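Small Promises and Motivation in Daily Study
Project report, course Personal Development, Rivon College
16 May 2025
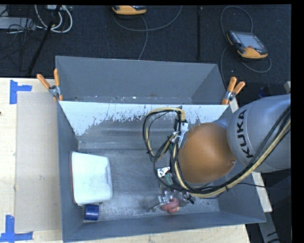 1. Question of the project
I wanted to know if one small promise, written every morning, helps a student to begin work with more will. The idea came from a workbook by Dobre, which we read in class.

2. Method
Nine students took part for seven days. Each wrote one promise before breakfast — for example "I will read five pages" — and in the evening gave a mark for motivation in the Gurnano diary.

3. Results
Seven students gave higher marks at the end than on the first day. The other two saw no change. Several wrote that a promise with a clear hour was easier to keep than a general one.

4. Limits
The group was small and all of us study together, so we could influence each other. I also forgot to ask about sleep.

5. Next step
In June I would like to repeat the week with the evening group in Bovby, and to add a question about sleep to the diary.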